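January 9, 2022. Bindery bench, second try at the Pollock book.

Okay, so the glue. I went back to the Kitik paste over the holidays because the spine on the December dummy cracked the moment I opened it flat, right at the big night spread, and I was not going to let that happen twice. Mixed it thinner this time, brushed two coats, left the block under the iron weights overnight. Opens beautifully! The gutter still eats a bit of the woman's shoulder on the left-hand page, so I'm nudging that picture out a hair on the next print.

Sequence is the bigger headache. We started with 2987 scans from the Pollock negatives and I'm down to 94, which felt ruthless until I laid them all out on the floor and saw that the whole middle drags (four bus station pictures in a row, what was I thinking). Pulled two of them, moved the barber up front, and suddenly the street stuff has somewhere to go.
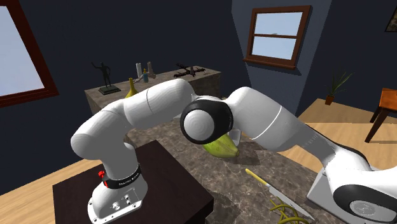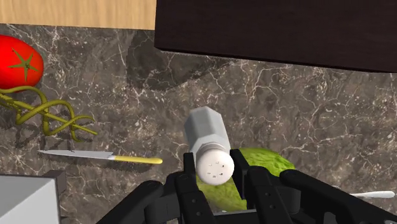 Paper: the Cundon matte is lovely in the hand but it drinks the blacks. All the night pictures go to mud below a certain point, and those are the ones people will buy the book for. Ran the same file on the Plulton satin and the shadows opened right up, coat buttons and everything, only now the daytime pages look a little slick. Could we mix stocks? I'd love to, night section on the satin and the rest on matte, but then the signatures have to break exactly where the sequence breaks and I'd be stuck with whatever order I have now. Sleeping on it.

Edition is still 215, don't let me talk myself up to 365 again, there's no shelf for them.

Cover cloth swatches came. The gray is too green. The dark red is close, but the foil title sat crooked on my test and I can't tell yet if that's the press or me being sloppy with the jig. Shimmed the left side with a strip of card, will stamp three more scraps before blaming the machine.

To do: reprint pages with the shoulder fix, trim the new block, order more linen thread (the good waxed one), find the bone folder I keep putting down somewhere stupid.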